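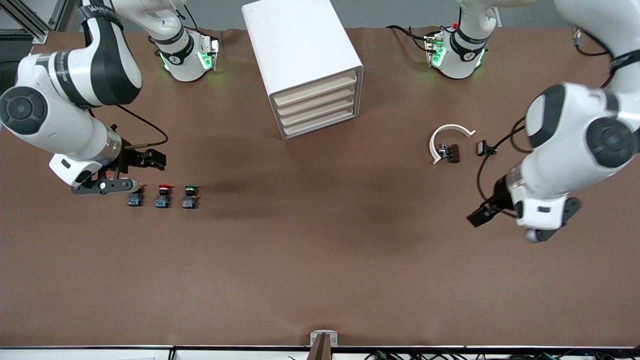 4.2 Does the planner need to know about the second arm?

Much of the recent work on two-arm planning, our own earlier report on Droma included, assumes that both arms must be planned together in one joint space. We doubt this is needed as often as claimed. A joint search is slow, and it hides simple mistakes in the cost terms behind a motion that looks smooth. In the layout of Figure 3, the three switch modules lie on the left of the table and the curved white piece with its small parts lies on the right, so that for most of a task each gripper can keep to its own side. The drawer cabinet is the exception. It stands between the arms, and any step that uses it brings both into the same space.

Figure 3. Start layout for the switch-sorting task.

We therefore compared the joint planner in Istix with a much plainer scheme, in which each arm is planned alone and a lock is placed on the region near the cabinet. An arm that wants to enter a locked region waits. We ran 100 trials from the same start layout with each method. The plain scheme failed in 6 of them, and in 2 of those the fault was a stale pose from the perception module, which would have misled either planner. The joint planner did no better on failures that we could trace to planning alone.

We would not read too much into this. The layout suits the lock, and a cluttered table with parts passed from hand to hand would not. Nor do we accept the figures given for the Drollivach tool chain as a fair baseline, as the time spent loading collision models is left out of them. Ueda has argued that waiting at a lock wastes more time than the search saves. Our logs do not settle the point, because the clock in the control loop was restarted between trials, and we leave it open until the July runs have been repeated with a shared clock.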